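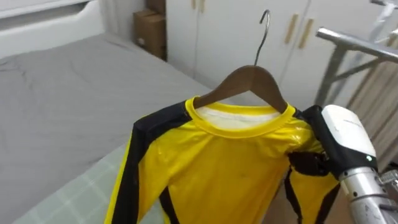 Hanger task, bedroom set. Gripper on the shoulder seam of the yellow shirt.

Home Docs Data Budget Contact

# Zelteldale garment set - README and buying notes

Quick card so whoever does the next order isn't guessing. Written fast, fix what's wrong.

## What's in it

- 182 episodes, shirts and hangers only
- head view, plus joint states and gripper open/close
- bedroom layout: bed, wardrobe, drying rack
- no trousers, no towels. Next round maybe

Labels by Bhavana Kamath and Yamuna Marar. One line of text per episode, everyday words ("put the shirt on the hanger"). 11 episodes have no label yet, they're in the `todo` folder - leave them out of training for now.

## Layout

`episodes/` one folder each
`labels/` plain text, same name as the episode
`budget/` the spreadsheet, ask Lavanya for edit rights

## Why the budget is in here

Because every time we plan gear someone asks what the last round used up, and the answer is in somebodys inbox. So it lives with the data now.

## To buy before December

1. Gripper fingers. Shiny synthetics slip more than cotton does, and the pads go smooth. Order 2 spare sets, not one. Jidano quoted a 31 day lead time so that order goes in first.
2. Hangers. Wooden, plain. Keep to one colour per session or the labels get messy.
3. Shirts. Op shop is fine. Want more long sleeves, more dark colours, a few with buttons.
4. Second arm - NOT this round. Grigore Coman has the Arnance quote and it doesn't fit. Revisit after the service contract is sorted.
5. Storage. Drives are nearly full, cheap fix, just do it.

## Already covered

Bed, bedding, wardrobe and rack are paid for, don't put them on the list again. Same for the network switch. Kandasamy does the servicing and bills per visit, so batch small faults together where you can. A loose cable isn't a visit.

## Planning notes

- Labour cost us more than hardware. Resetting a shirt by hand between episodes is slow, budget a second person for it.
- Put freight on its own line. We buried it last time and got caught.
- Prices in the sheet are before GST.
- Short sleeves reset quicker than long, so don't use one rate for both when you estimate hours.

## Known problems

Labels mix "collar" and "neckline", pick one. Some early episodes start late, with the garment allready on the hanger. Sabina Siddiqui is going through those and will mark them in the file list.

## Who to ask

Data: Sabina. Orders and approvals: Lavanya Alva. Anything over the card limit needs to reach Lavanya by Monday noon or it waits a week.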